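Learning to write letters again

My grandmother Virág wrote letters until the last month of her life. She wrote on thin paper with blue lines and she always filled the page to the very bottom, so that her name was squeezed into the corner. When my mother cleaned the apartment in November she found 36 of my letters in a biscuit tin, in order, with the stamps still on the envelopes. The last one was from the year I moved to Canada. After this I started to telephone, and the letters stopped.

I have thought about that tin very much. I cannot say I felt guilty, because she liked the telephone also and she could talk for an hour about the neighbour's roof. But a telephone call does not go into a tin. So I have decided that this winter I will write letters again, by hand, to people who are still here to receive them.

The first problem

The first problem was my hand. I type all day at work, and I had not written more than a shopping list in years. After 15 minutes my fingers hurt and the lines began to climb up to the right. I also discovered that I don't remember how to make a capital G in the way we learned in school. I made it three different ways on the same page.

My friend Kwame Sowah told me I was holding the pen like a screwdriver. He writes beautifully, he learned from his father, and he said that I should move the whole arm and keep the fingers quiet. I practised this at the kitchen table with rows of loops, like a child of six years. It felt silly for one week. Then one evening I looked at the page and the loops were all leaning in the same direction, and I was more proud than I want to admit.

The second problem

The second problem was that I did not know what to say. In an email I begin with the reason for the email. A letter has no reason, or the reason is only the person. My first letter was to Benedek Fekete, my old classmate, who now lives in a village where the bus comes two times a day. I wrote that I was well, that the weather was cold, and that I hoped he was also well. Then I sat and looked at all the empty paper.

I went back to the tin for help (my mother had sent me some of my grandmother's replies together with my own letters). She never wrote about large things. She wrote that the plums were sour, that she had changed the curtain in the small room and now it looked too dark, that a man on the tram had the same coat as my grandfather. I could see everything. So I threw away my first page and began again with the sound our radiator makes at night, and after that it was easy. Benedek got four pages, poor man.
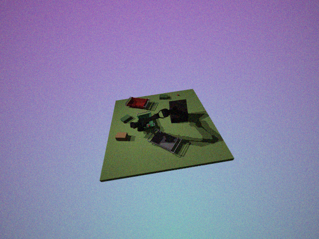 What I use

A few people have asked me about this, so I will write it down. The paper is a plain cream pad from the stationery store near my work. It is a bit heavier than printer paper and the ink does not come through to the other side, if I don't press too hard. I use a simple fountain pen with a medium point and black ink. I tried a finer point and it scratched. My favourite colour is blue, but my grandmother's blue has faded in some places and the black in the older envelopes has not, so I have changed my mind.

I write on Sunday after lunch. I do not make a draft any more. If I make a mistake I cross it out with one line and continue, and the other person can see what I wanted to say first.

The answers

Benedek answered before Christmas. His writing is terrible, worse than mine, and I needed two evenings and a lamp to read it. He told me about his bees, and a quarrel over a fence, and that he had to look for a pen in three drawers. At the bottom he drew a small map of his garden, with the walnut tree marked and the place where the bench was before.

I have put it in a tin. It is an ugly one, with a snowman on the lid, but it closes well. The next letter goes to my aunt, and I still have to ask my mother for the new postal code.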